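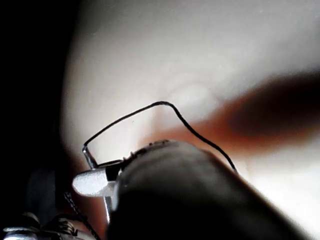
그거 그냥 학습률 문제 아니냐고 Rozīte 쪽에서 아침부터 메시지가 왔다. 손목 카메라 입력을 바꾼 게 아니라 스케줄러를 건드려서 성공률이 오른 거라면 이번 비교는 다 헛일이라는 얘기. 말투는 좀 얄미웠는데 맞는 지적이라 오전 내내 설정 파일만 뒤졌다 ㅠㅠ

결론부터 적으면 스케줄러는 두 조건이 똑같다. 시드도 같고 배치도 같고. 다른 건 손목 영상을 자르는 방식 하나뿐이다. 기존 방식(Gullham 설정)은 영상 가운데만 정사각형으로 잘라 쓰고, 새 방식은 전체를 줄여서 넣는다. 가장자리에 걸리는 손가락 윤곽이랑 얇은 선 같은 게 살아 있어야 정책이 그리퍼 자세를 덜 헷갈린다는 게 내 가설이고, Rastwood 회의에서 한 번 떠들었던 그 내용 맞다.

데이터는 2월에 모은 시연 567개 그대로. 조건마다 60번씩 굴렸고 실패가 기존 42번, 새 방식 15번! 처음엔 로그를 잘못 읽은 줄 알고 다시 돌려 봤는데 숫자가 똑같이 나왔다. 기분은 좋은데 아직 어디 자랑하진 말자(나한테 하는 말).

찜찜한 점도 적어 둔다.
- 손목 영상에서 가는 선은 밝은 배경 앞에서만 또렷하다. 오른쪽 끝은 손가락 어깨 뒤로 숨어 버려서 해상도를 줄였을 때 얼마나 남는지 모르겠다. 배경을 어둡게 깔고 같은 시험을 해 봐야 한다.
- 초점이 많이 나간 영역까지 통째로 들어가니까 정책이 엉뚱한 색 덩어리를 단서로 쓸 가능성이 있다. 가장자리만 가리고 평가하는 조건을 하나 더 넣을 것. 이게 제일 급하다.
- 실패 분류를 내가 혼자 했다. 접근하다 빗나간 것과 잡았다가 놓친 것의 경계가 애매한 게 꽤 있어서, 어느 조건인지 가린 채로 다른 사람이 한 번 더 봐 주면 좋겠다. 시간 되는 사람 손!

오후 4시쯤 Cliltach 서버에 가림 조건 학습을 걸어 놨다. 체크포인트 저장 경로는 기존 폴더 밑에 edge_mask로 새로 팠으니까 정리한다고 지우지 말아 주세요, 제발. 지난번에 한 번 날려서 아직도 속이 쓰리다.

Rozīte에는 설정 파일 두 개 비교한 것만 먼저 보냈다. 가림 결과는 학습 끝나면 이 밑에 이어서 적는다.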